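Tidari Hand-Held Gripper Pair, Classroom Set
For school clubs, intro robotics classes and student capstone projects
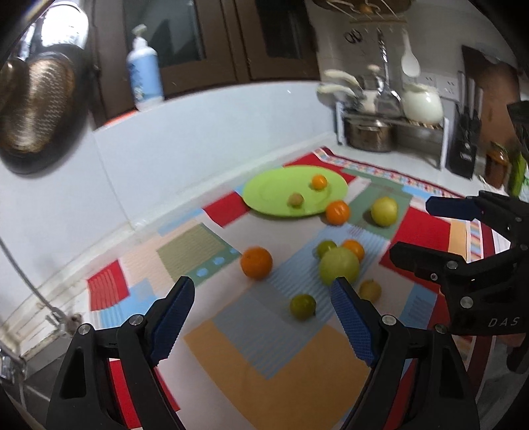 Blue textured pads on either side of a lime. Sorting citrus onto a plate, kitchen counter setup.

The Tidari set is two hand-held grippers, one for each hand, with black fingers and replaceable blue pads. Students use them to record how a job is done by hand before they try to get an arm to do the same job. The set comes with the lesson binder used by the Klinhom after-school robotics club, where the citrus sorting project was first written up.

What's in the case

2 hand-held grippers
4 spare blue finger pads
1 hex driver for the pivot screws
2 charging cables
1 lesson binder with project sheets and blank log pages

The case does not include a laptop. Any computer your club already uses for video work should handle the recording software.

The citrus project

Unit 2 in the binder is Fruit to Plate. Students lay out mixed citrus on a counter or table, set a plate at the back, and move the fruit over using only the grippers. Limes and small oranges are easy to close on. A grapefruit needs both grippers, and most teams take a few meetings to get the timing of the two hands right.

Use a patterned tablecloth if you have one. A plain white surface makes for clean recordings, but models trained on it tend to do poorly anywhere else. Ketsara Nilsuwan, who wrote the unit, asks teams to record in at least two different kitchens and to leave the dish rack and other everyday things where they are.

Each team should plan on 50 recordings before training anything. Log sheets have a line for the fruit, the starting spot and whether it was dropped. Dropped fruit stays in the log.

Care and adjustment

Wipe the pads with a damp cloth after food work. Citrus juice left on the texture makes it slick. Check the pivot screws at the start of each meeting and snug them by hand with the driver. Do not use a power tool on them. Do not put any part of the gripper in water.

Pads are worn out when the texture is flat at the tip. They slide off toward the end of the finger. Press the new one on until it seats.

Specifications

Finger opening: 93 mm
Recording time per charge: 80 minutes
Suggested team size: 4 students per set
Suggested grades: 7 and up

Competition use

The set is allowed in the manual demonstration round of the Brergate Student Handling Challenge. Teams must use stock pads. Entry forms open in September. Nantana Somboon answers rules questions for the challenge and would like to hear from new teams before they register.

Ordering

Sold by Vonier Education Supply as a full set or as single grippers. Spare pads are sold in packs of four. Schools can order by purchase order; send it with the name of the teacher or coach in charge and a delivery address that is open during the day. The binder is also sold separately for clubs that already have grippers.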